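Call for participants: people who doubt the robots, wanted for an open day

Trallar is holding an open day at its Renavville workshop on September 22, 2023, and we are looking for 16 members of the public to come along, watch a two-armed robot do table work, and tell us in plain words what they thought of it.

I should say where I stand. My name is Nazar Kuzmenko and I have been asked to run the visitor side of the day. I have sat through a good many robot demonstrations and I have left most of them unconvinced. They tend to be short, well lit and rehearsed, with a friendly audience that claps at the end. In January I watched one at Jardine where the questions had been handed out beforehand. I agreed to do this one on condition that the audience was picked for its doubts.

The work on show is small stuff done on a tabletop: taking hold of flat, bendy material, moving it, laying it down again. Most people do this all day without thinking. Whether it is worth having two mechanical arms do it is the question I would like you to bring with you.

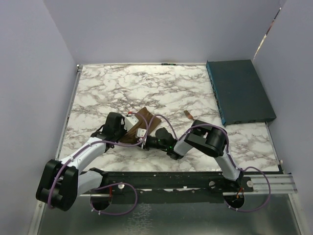 Two arms at the table, the left one gripping the edge of a brown sheet.

You will see a full session, 88 minutes long, with no edited highlights. If an arm drops something, you will see it dropped. If somebody has to reach in and put things straight, you will see that too, and you are welcome to write it down. Afterwards there is an hour of discussion in the Poria room upstairs. Trallar staff will answer questions but will not chair it.

Who we want

People who work with their hands and have views on it: packers, menders, bookbinders, kitchen staff, carers, machinists. You need no technical background. If you sell automation for a living, please leave the place for somebody else. Over 18s only.

What you get

A fee of £33, your bus or train fare back, and lunch. You will not be asked to appear in any publicity, and nothing you say will be quoted with your name unless you agree in writing.

What we ask

Stay for the whole session — coming and going spoils it for the others — and fill in a two-page form before you leave. Rude answers are fine. Blank ones are less use to me.

To apply, write to Nazar Kuzmenko, Visitor Places, Trallar, Unit 213, Renavville. Tell us what work you do and one thing you think a robot would make a mess of. Half a page is plenty. The room is on the ground floor and there is a lift to the Poria room.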